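第五章 共用空间中的桌面作业：规则与布置

本章内容
5.1 从标准到现场规程
5.2 工作区的划分与标识
5.3 易碎、透明与反光物体的摆放
5.4 人员在场时的运行条件
5.5 变更、记录与交接
5.6 异常的处理与上报

学完本章，读者应能读懂一份桌面作业的现场规程，能说明规程中各项条款对应的危险源，并能为一个与办公区相邻的工作台起草布置要求。第三章讲过的风险评估方法在本章会反复用到，对风险的几个要素已经生疏的读者，可先回看该章第二节。本章只讨论固定安装在工作台上或工作台旁的小型机械臂，移动平台的问题留到第八章。

引例 Mendale的一份返工单

Mendale是一家做小型操作系统集成的公司，有一个项目叫Nundus，内容是让机械臂在桌面上识别、抓取和重新摆放家居陈设用品。项目的机械部分很早就定型了，末端速度和夹持力都设得较低，风险评估报告也由两名工程师签了字。进入试运行以后，问题却集中出在另一些地方：桌上的东西每天摆得不一样；旁边工位的同事从台面前经过时顺手把杯子放在上面；白天和晚上的识别结果对不上；有人换了一只花瓶，没有写进记录，第二天上班的人按旧的尺寸设了抬升高度。

现场负责人Gladys Minja把试运行阶段的异常单整理了一遍，共153份，其中92份的原因写的是“现场布置与规程不符”或者“规程没有规定”。余下的分属软件、标定、线缆和其他杂项，没有哪一类单独占到多数。她据此提出暂停更新控制程序，先把工作台周围的规则补齐。这项工作由Idrisa Ogola执笔，从6月开始，前后改了5稿。本章引用的现场规程条文，除特别说明外，都出自第5稿。

引例里有两点和后面的内容关系较大。第一，风险评估报告签字以后，现场的条件还在变，报告本身不会跟着变。第二，异常单里的大多数事件没有造成伤害，多数只是停机或者返工，但它们反映的是同一批薄弱环节。只统计伤害事故的单位，往往要等很久才会注意到这些环节。

5.1 从标准到现场规程

5.1.1 三个层次

桌面作业所依据的文件可以分成三个层次。

最上面一层是国际标准和国家标准。与机器安全有关的通用标准给出了风险评估和风险减小的一般方法，例如ISO 12100。工业机器人及其集成应用的安全要求见ISO 10218的两个部分，其中第一部分面向机器人本体，第二部分面向集成后的系统。人与机器人在同一空间内协同工作的补充要求，可查ISO/TS 15066。标准会修订，部分技术规范的内容也会在修订时并入其他标准，引用时应当写明版本年份，并在每次重新评估时核对该版本是否仍然有效。

中间一层是单位内部的制度，例如设备准入、培训授权、变更审批、事故报告。这一层通常不针对某一台设备，写法也比较概括。

最下面一层是现场规程，针对某一个具体的工作台、某一套具体的设备和某一类具体的作业。它要回答的问题很实际：台面上可以放什么，放在哪里，谁可以进到哪条线以内，开机之前看什么，出了事先按哪里，记在哪张表上。

初学者容易把三层混在一起写。常见的情况是现场规程里抄了大段标准原文，操作人员读不下去；或者在内部制度里写进了某一台设备的参数，设备一换，整份制度就要重新审批。比较稳妥的做法是让每一层只写自己该写的内容，下层文件注明所依据的上层条款编号，不重复正文。

5.1.2 风险减小的次序

第三章介绍过风险减小的三个步骤：先考虑本质安全设计，再考虑防护和补充保护措施，最后才是使用信息。现场规程中的多数条款属于第三步，也就是告诉人应当怎样做。因此编写规程之前，应当先确认前两步已经做过，并且没有把本来可以用设计解决的问题留给操作人员去记。

举例来说，如果机械臂在某个方向上会伸出台面边缘，首先要看能否移动底座或者旋转安装方向，使可达范围落在台面以内；其次看能否在控制器中设置经过安全验证的空间限制，或者在该侧加装固定护板；这两项都落实以后，仍有残余风险的部分，才用地面标线、标牌和培训来处理。Nundus项目的第1稿规程写了“操作人员应注意避让机械臂”，审核时被删去。审核人Upendo Rweyemamu的意见是，这一条没有说明由谁避让、在什么位置避让、避让到哪里，写与不写没有差别。

还有一点需要区分。控制程序里用软件设定的普通工作范围，和经过安全验证的限位功能，性质不同。前者在程序出错或参数被改动时可能失效，不能在风险评估中当作防护措施来计算。规程里凡是提到“限位”，都应写清指的是哪一种。

5.1.3 条文的写法

现场规程的一条条文应当能够被检查。判断的方法很简单：请一个没有参加编写的人拿着条文到现场去，看他能否得出“符合”或者“不符合”的结论。“保持台面整洁”不能检查，“作业开始前，台面上除本次清单所列物体外不得有其他物品”可以检查。

每条只规定一件事。若一条里出现两个以上的“并且”，一般应当拆开。数值要写单位，位置要写基准，例如写“物体底部外缘距台面前边不小于40厘米”，就要同时在规程附图上标明哪一边是前边。程度用词的含义应在规程开头统一说明：“应”表示必须执行，“宜”表示推荐执行，“可”表示允许。

条文的排列宜按照作业的先后，从上班开门一直排到下班断电。按照标准章节的顺序排列便于审核人员查对，但不便于使用，两者有冲突时，以使用为先，再另附一张对照表。

5.2 工作区的划分与标识

5.2.1 四类区域

在独立房间里作业时，区域划分相对容易，围栏以内是机器，围栏以外是人。桌面作业常常设在开敞的大房间里，工作台后面就是别人的办公桌，围栏的办法用不上或者只能用一部分。此时宜按下列四类来划分。

作业区，指机械臂末端及所持物体在正常运行中能够到达的全部空间。计算时要把夹持的物体算进去。一枝插在瓶中的长枝假花，会使作业区在高度和宽度上都比空载时大出不少，枝叶又有弹性，运动停止以后还会继续摆动。

缓冲区，指作业区之外、人员进入后系统必须有相应动作的空间，相应动作可以是减速，也可以是停止。缓冲区的宽度由人员接近速度、系统检测和响应的时间以及停止距离共同决定，相关计算见5.4节。

操作区，指操作人员正常站立或就座的位置。操作区内应能触及急停装置，并能看到作业区的全貌。

公共区，指其余人员办公和通行的空间。公共区内的人员没有受过作业培训，规程不能对他们提出超过一般办公纪律的要求。

5.2.2 同一房间内的办公人员

公共区与作业区同处一室时，风险评估要把办公人员列为受影响人员。评估表中常见的漏项是只列操作人员和维护人员。坐在工作台后方的人一般面对自己的屏幕，未必留意机械臂是否在动，起身、转椅、递东西这类动作也没有规律。夹持物掉落以后的碎片、倒出来的水、滚到地上的物体，都有可能进入公共区。

Nundus项目的规程对此作了以下规定：

（1）工作台的后边与最近一张办公桌之间应留出通行宽度，作业期间该通道由隔板或其他实体物隔断，不得作为走道使用；
（2）作业区上方如有架子或吊挂的灯具、设备，每月检查一次紧固件和防坠绳，检查人在记录上签名；
（3）作业用的花瓶等物体不得借给办公桌上摆放，办公桌上的陈设也不得临时拿来作业；
（4）摄像头的视野内有可能出现办公人员时，应事先书面告知，并按单位的个人信息管理制度取得同意、确定保存期限。

第（3）款初看像是琐事，它针对的是实际发生过的混用。办公桌上的花和作业用的花外观相近，混用以后物体编号与实物对不上，后续的尺寸和重量数据就不可靠了。第（4）款属于数据管理的要求，与机械安全没有直接关系，但在共用空间里两者的管理边界是同一条线，放在一起规定便于执行。

5.2.3 标识

标识包括地面标线、台面标记和墙面标牌。地面标线用来表示缓冲区的外缘，宜连续，不宜用断续的胶带头代替。台面标记用来表示物体的初始位置和禁放区，应选用低反光的材料，避免对视觉系统造成干扰。墙面标牌写明设备名称、负责人、紧急联系方式和当前状态，字号以站在缓冲区外缘能够读清为准。

标识要有人维护。标线磨损、标牌过期、台面标记被清洁剂擦掉，都按不符合项处理，在当班内修复或者停止作业。

5.3 易碎、透明与反光物体的摆放

5.3.1 先定台面，后定物体

透明和半透明物体是桌面作业中比较麻烦的一类。光线穿过瓶壁以后，瓶后的景物会混入瓶身的轮廓；刻花或带棱面的表面又会产生许多细小的亮点；深度相机在这类表面上常常得不到有效读数，或者读到瓶子后面的距离。台面若有一定光泽，灯光和有色玻璃都会在上面留下倒影，倒影的颜色和竖直方向都与实物接近，检测算法有可能把它当成实物的一部分。

所以布置的次序应当是先定台面和灯光，再定物体。台面颜色宜与多数待抓物体有明显差别，固定以后不再随意更换。灯光以实际作业时段的情况为准，有大面积窗户的房间，应在白天和夜间各做一次检查。深色台面有利于突出浅色的花和透明瓶的亮边，对深色的花瓣则不利，选择时要把清单上最难分辨的那一件作为依据。

5.3.2 成排摆放

多件物体同台时，初学者宜从成排摆放做起。排成一行便于核对编号，便于计算间距，也便于在发生碰倒时判断影响到哪一件。图5-1和图5-2中，三只花瓶在深色台面上排成一行，分别插着白色、红色和深色的假花，中间一只为红色玻璃瓶，两侧为透明玻璃瓶；台面上有灯光的反光，红瓶下方可见红色倒影，后方是有人就座的办公区。

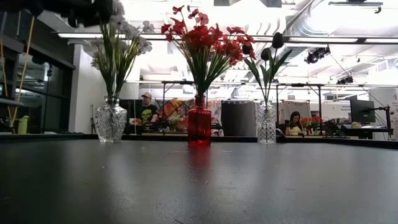

图5-1与图5-2 成排摆放的玻璃花瓶与后方的办公区

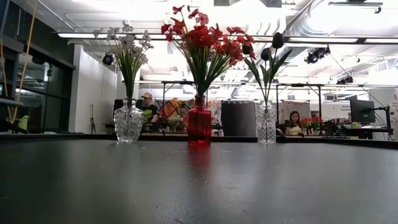 5.3.3 间距、朝向与重心

间距按枝叶的最大外缘计算，不按瓶身计算。瓶身之间看上去很宽松，上部的枝叶却可能已经交叠，夹持其中一只抬起时会把邻近的一只带动。测量时应从上方和正面各看一次，取较小的间距。枝叶的形态会随着每次抓放慢慢改变，因此间距应在每班开始前复核。

朝向的规定适用于有明显偏向的插花。花枝向一侧倾斜时，整件物体的重心会偏离瓶底中心，瓶子越细，影响越大。规程宜规定倾斜一侧朝向台面内部，使物体万一倾倒时倒向台面中间，不倒向操作人员或者公共区。

关于重心，空瓶插入较高的假花以后重心上移，提起和放下时都容易晃动。可以在瓶底加配重。加了配重的物体应当另行编号，重量写进物体卡片，不得与未加配重的同款混放。配重材料不宜选用碎玻璃或细沙，瓶子破损后不易清理。

5.3.4 物体卡片

每一件进入作业区的物体都要有一张卡片，至少包括编号、外形尺寸、重量、材料、允许夹持的部位、不允许夹持的部位和报废条件。对瓶花一类的组合物体，卡片应以组合后的状态为准。花换了，或者枝数有了增减，就算作另一件物体，需要新的卡片。

允许夹持的部位宜用示意图表示。细颈的瓶子，颈部便于夹持，但壁厚和强度未必适合承力；鼓肩的瓶子，夹在肩部以下容易滑脱。这些判断应由试验得出，试验用的夹持力、次数和结果附在卡片后面。没有做过试验的部位，一律按不允许处理。

报废条件要写得具体。玻璃制品出现可触及的缺口、贯穿的裂纹，即行报废，不修补。假花的铁丝外露，应先处理外露端再继续使用，不能处理的也作报废。

5.3.5 用真花还是用假花

教学和调试阶段一般采用假花。假花的形态比较稳定，不需要加水，倾倒以后不会弄湿电气设备。真花会开放、会萎蔫、会掉落花瓣，同一束花上午和下午的外形就可能不同，只有当作业任务本身面向真花时才有必要使用。使用真花时，台面下方和周围的插座、接头要另作防水处理，这属于工作台条件的变更，要按5.5节的程序办理。

5.4 人员在场时的运行条件

5.4.1 四种协同方式

ISO/TS 15066中讨论了四种协同运行方式：安全级监控停止、手动引导、速度与间隔监控、功率与力限制。一个工作台可以在不同的作业阶段采用不同的方式，但任何时刻都必须明确当前采用的是哪一种，由谁或者由什么装置来切换。

桌面作业中较为常用的是第四种，即依靠限制功率和力，使意外接触不致造成伤害。需要注意，这种方式评估的对象是整个应用，包括末端执行器和所持物体。机械臂本体带有力限制功能，并不等于拿着玻璃瓶的机械臂可以与人接触。玻璃破碎后会形成锐利边缘，这时即使接触力很低，仍有割伤的可能。Nundus项目因此规定，夹持玻璃制品时不采用功率与力限制作为唯一措施，必须同时有人员检测和停止功能。

5.4.2 缓冲区宽度的确定

缓冲区宽度的计算要用到下列各项：人员的接近速度，检测装置的响应时间，控制系统的响应时间，机器从收到停止信号到完全停住所走过的距离，以及检测装置和定位的误差。各项的取值方法应按所采用标准的现行版本执行。本节只强调现场容易出错的几处。

停止时间应当实测，并且在最不利的条件下实测，即最大负载、最大速度和最大伸展。说明书给出的数值可以用来做初步设计，不能直接用来验收。更换末端执行器以后要重新测量。

夹持易碎物体时，停止过程本身会引起晃动，瓶中较高的花枝晃动尤其明显。有的单位为了避免摔坏物体，把减速过程调得很缓，停止距离随之变长，而缓冲区宽度没有跟着修改。这两个参数应当写在同一张表里，改动其中一个，另一个必须一并复核。

坐着的人和站着的人到达作业区的方式不同。坐在转椅上的人向后滑动时，先进入缓冲区的是椅背，检测装置若只装在较低的位置或只对准站立者的腿部，有可能漏检。检测装置的安装高度应当结合办公家具的实际情况确定。

5.4.3 急停与复位

急停装置应设在操作区内伸手可及的位置，公共区一侧的人员也应能触及至少一个。急停不代替正常停机，平时不得用它来结束作业。对公共区人员的告知内容应当尽量简短，说明看到什么情况可以按、按下以后不需要做别的事，就够了。

复位只能由受过培训的操作人员进行。复位之前应先查明触发原因，确认作业区内无人，并检查夹持中的物体是否松动。急停以后夹爪保持夹紧还是松开，要在设计时作出选择，两种选择都有相应的风险：保持夹紧，可能使被夹住的人无法脱开；自动松开，可能使玻璃制品坠落。选择的理由写入风险评估报告，结果写入现场规程，操作人员上岗前应当实际看过一次。

5.4.4 开工前的核对

Nundus项目把开工前的核对放在一张单页表上，由当班人员逐项签认。表中条目的次序就是人从门口走到操作区的次序：先看墙面标牌和通道，再看上方的架子和灯具，再看台面和物体，最后看操作区的急停和屏幕状态。第4稿之前，这张表是按照设备类别排列的，当班的Njoroge Temba试用以后提出，照表执行需要绕着工作台来回走，容易跳项，于是改成了现在的次序。

核对表上不宜设“其他”一栏来代替没有想到的条目。当班人员发现表上没有列出的问题，应当填写异常单，由规程管理人决定是否增补。

5.5 变更、记录与交接

5.5.1 哪些算变更

更换机械臂、末端执行器和控制器软件属于变更，对此一般没有争议。容易漏掉的是下面这些：更换或增减作业物体；移动工作台或相邻的办公桌；更换灯具，加装或拆除窗帘；在上方架子上加挂设备；改变摄像头的位置或角度；公共区新增固定工位。

这些改动单独看来都很小，办理时也不必每次重做全套评估。可以采用分级的办法。不影响作业区和缓冲区边界的，由当班人员记录，现场负责人事后确认；影响边界的，先停止作业，由评估人员复核后恢复；涉及安全功能的，按照新系统验收。分级的标准要事先写好，不由当班人员临时判断属于哪一级。

5.5.2 记录的内容

运行记录至少包括日期、当班人员、物体清单、物体初始位置、光照情况和异常单编号。保留台面照片是有用的做法，作业开始前从固定位置拍摄，与物体清单一并存放。照片能反映间距和朝向，但不能代替测量；透明物体在照片中的轮廓未必完整，编号应以卡片核对为准。

记录应在当时填写。事后补记的，注明补记时间和补记人。规程封面上要有生效日期和版本，例如引例中的第5稿，封面写的是“4月18日（星期四）复审”，凡在此日之后打印的旧稿一律作废收回。

5.5.3 交接

两班之间的交接在工作台旁当面进行。交班人说明当前物体清单、未关闭的异常单和临时措施，接班人按照核对表走一遍，双方签字。临时措施应有截止时间，到期没有转为正式条款的自动失效，作业随之停止。

5.6 异常的处理与上报

异常单的用途是改进规程，填写人不因如实填写而受处分，这一点应写进制度。单子的格式宜短，包括发生了什么、当时台面上有什么、采取了什么处理、规程中有没有相应条款。最后一项最容易被省去，而引例中Gladys Minja的整理工作主要依靠的就是它。

玻璃破碎的处理单独成条。先停机，再断开夹爪的动力，由戴防割手套的人员清理，公共区一侧的人员在清理完成之前不进入通道。碎片按瓶子的卡片清点，确认没有大块缺失。清理之后要擦拭摄像头附近和台面缝隙，重新核对台面标记，然后才可以摆放下一件物体。

以下各节按这一次序逐一展开。5.1节的练习用到附录B中的空白规程模板，模板的编号方式与Nundus项目第5稿相同，附图可按本单位工作台的实际尺寸重新绘制。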